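Reading the Landscape, session 8: Caves and the people who used them
Notes by Stela Pop

Welcome back, everyone, and thank you for bearing with last week's long detour into river gravels. This time we go underground, or at least a little way in, which is as far as most people in the past ever cared to go.

Most caves form in limestone. Rain picks up a little acid from the air and the soil, seeps into the cracks and slowly widens them — so slowly that a passage you can stand up in may be older than the valley outside it. Sea caves are another matter. Waves do the work there, and the result is usually short and wide.

For our purposes the entrance matters most. Daylight, shelter and dry ground come together there, so that is where we find hearths, bones and broken pots. At Druruvier the diggers took out 126 pieces of pottery, nearly all of them from the first few paces inside. The parish roll of 1316 mentions a shepherd fined for keeping ewes in the cave over winter, and I do feel for him.

Floors need care. Stone falls from the roof, soil washes in, badgers dig, and an old thing can easily end up lying above a younger one. Dorin Avram's chapter is very good on this, and you can skip his tables if they make your eyes swim.

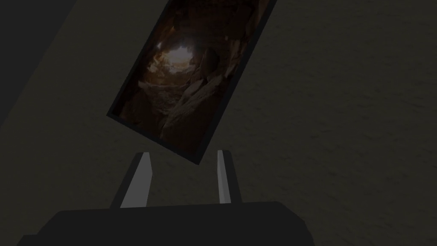 A cave opening seen from inside, with rubble on the floor and a large boulder to the right.

For next time, please read Lensa Worku on Hamada (the first half will do) and jot down two ways a large stone might come to rest on a cave floor. Bring a pencil, and a jumper too, as the heating goes off at four.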